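The arm gets the good bench

February was when the arm arrived at Dritton, and by the end of the month it had the bench by the wall outlet, the one I spent two years hinting about. I was moved next to the printer. Welcome to the future, please bring your own extension cord.

If you've missed my earlier complaining: we sort returns and odds and ends for resale. A tote comes in, you dig through it, you decide what each thing is and where it goes. It pays badly and your thumbs hurt. There were 14 of us doing it, and there are still 14 of us doing it, a fact management brings up so often that I've started to worry.

What changed is the digging. Viorica Filip used to clear more totes than anyone on the floor and now she spends her mornings feeding the arm things to practice on. She picks them with real malice. Round things, see-through things, things with no sensible place to grab. Her job title has gone from Sorter to Handling Specialist, and the raise that came with it would buy lunch if she skipped the drink.

Ridwan Harahap got the clipboard. He writes down what the arm goes for and what it does about it, and he was told to log 500 tries before anybody upstairs would discuss a second one. At 106 he asked if he could sit down. They found him a stool. I've been here six years and never got a stool, so put that in the column marked progress.

I'll admit my thumbs are better. I do more of the deciding now and less of the rummaging, and deciding was always the part I liked. But I used to talk to Viorica all day across a tote, mostly about her sister's divorce, and now she's over there and I'm over here with the printer. I'm two months behind on the divorce.

At the Lindsay site, Senga MacAulay tells me, they took votes on where theirs would go. We got an email.

Anyway, I went over on my break to see what Viorica had put in the bin. Sunglasses, a dented soda can, a green cup on its side, and the gripper down there right beside the cup. 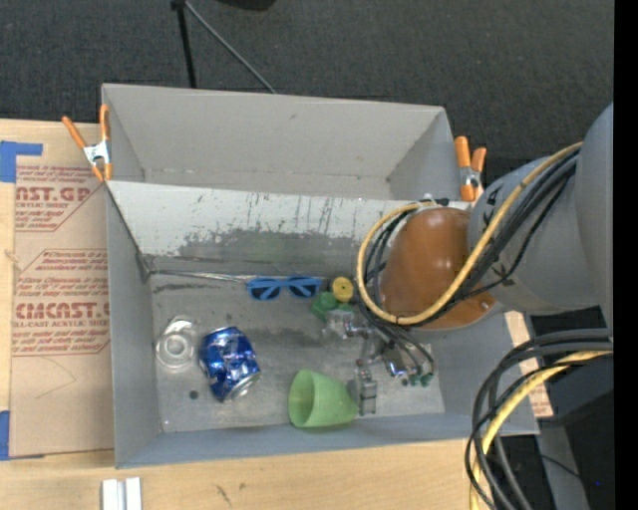 What I asked for at the meeting

A stool. Also my old spot back, or any spot where I can hear Viorica without shouting. Dougal Urquhart wrote both down and underlined one of them, and from where I was sitting I couldn't see which.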